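Two months with the Wurex gripper kit

I said in January that I would write something about the Wurex kit once I had used it enough to have an opinion. I have had it on the arm most evenings and every other Friday afternoon since then, so I think it's time.

For anyone who missed the earlier posts, I have a secondhand arm in the back room of the unit in Losthorpe, and I have been trying to get it to do ordinary kitchen jobs. The arm came with no gripper. I looked at building one, priced the motors, and gave up. Wurex sells a two-finger gripper with a flange adapter, a cable, a set of spare fingertips and a license for their teaching software. I bought mine through Dirkeo, who were the only dealer that would answer questions by email. It came to a little over 2,000 with shipping, and that is a lot for me.

The box was well packed. The gripper was in foam and the small parts were bagged and labeled. The printed manual is thin and the English is rough in places, but there is a longer one to download and you should use that one. The page on wiring in the printed copy shows an older connector. I lost an evening to this.

Mounting took less than an hour once I had the right screws. The adapter has two patterns of holes and only one of them matched my flange. Check before you order, as Dirkeo will swap the adapter for free but you pay the postage.

The cable is my main complaint about the hardware. It is stiff, and it is longer than I need. I have it run along the top of the forearm with a loop hanging at the wrist, and I had to leave that loop bigger than I would like so the wrist could turn all the way. Twice it has caught on something during a move. I have been told there is a shorter cable, but it wasn't listed when I bought mine.

The gripper itself is good. It opens wide enough for a mug and closes evenly. The fingertips are thin, and that matters a lot for what I'm doing. My test job is putting plates into a wooden dish rack, the kind with short pegs, and there isn't much room between the pegs for fingers and a plate together. With the thicker tips I couldn't get in and out without knocking something. With the thin ones I can, if the approach is right.

The teaching software is where most of the money goes, I suspect. You move the arm through the job by hand or with a controller, save it, and do it again with things in slightly different places. The manual suggests 200 runs for a simple task. I got a usable result on plates well before that, but it only worked with the rack where I had been keeping it. When I shifted the rack a little to the right it went to the old spot. More runs fixed that, mostly.

I use plastic plates for all of this. A flat plate on a flat table is hard for two fingers to get hold of, so the raised rim helps. My last batch was 20 tries in a row and 16 of them ended with the plate standing in a slot. The four misses were all the same thing, the plate tipping as it came down onto the pegs. I think that is my teaching and I plan to slow that part down.

Support has been fine. I sent two questions and got a useful reply to one and a link to the manual for the other. There is also a small user forum, where somebody from Grīnberga has posted their grip settings for dishes. I copied those and they were better than mine.

Would I buy it again? Yes, if the price stayed where it is. If you only want to pick up blocks, there are cheaper grippers that will do it. If you want the software too, I haven't found a better deal at this size. I would ask for the shorter cable and the thin fingertips up front.

Next I want to try bowls, and after that cutlery, which I expect to go badly. I'll post the settings when I have some that work. 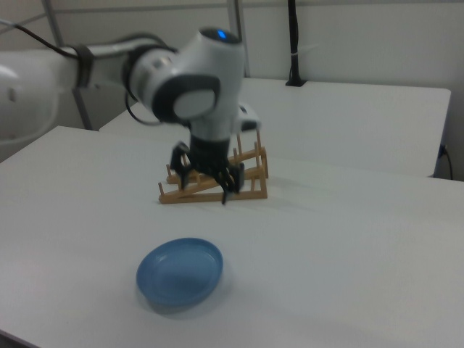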